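Wuneck Shared Workshop – Build Notes, Week 3
Hand-held grippers: fitting the fingers and the marker block
May 12, 2024

Welcome back! Last week we got the housings closed up (mostly – mine needed a second go, and I still blame the screws). Tonight is fingers, jaws and markers, then a bit of practice if we have time.

1. Before you start
Grab your kit bag from the Haugen shelf. You should have 9 printed parts and a bag of M3 screws. If your housing has a rough seam, sand it now, while you can still get at it.

2. Fingers and marker block
Slide the finger in dry first, and only tighten once it moves freely. The marker block sits on top with its black-and-white patterns facing out. Please keep glue off the printed faces – I've wrecked two that way. Once both tools are together, bring them in close and check the finger on one against the jaw on the other. You want the tips to come near each other without you having to twist your wrist.

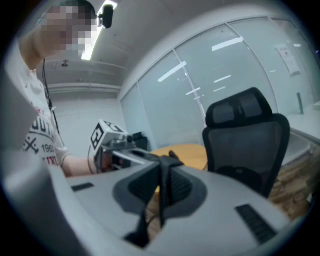

3. Open and close test
Do 49 slow squeezes and feel for any catching. Hjørdis Løken's Kistine build stuck at the same spot every time, and it was a blob of stray filament in the groove.

4. For next time
Read the Rulness wiring sheet, bring a small Phillips driver, and write your initials somewhere on your housing. Pencil's fine.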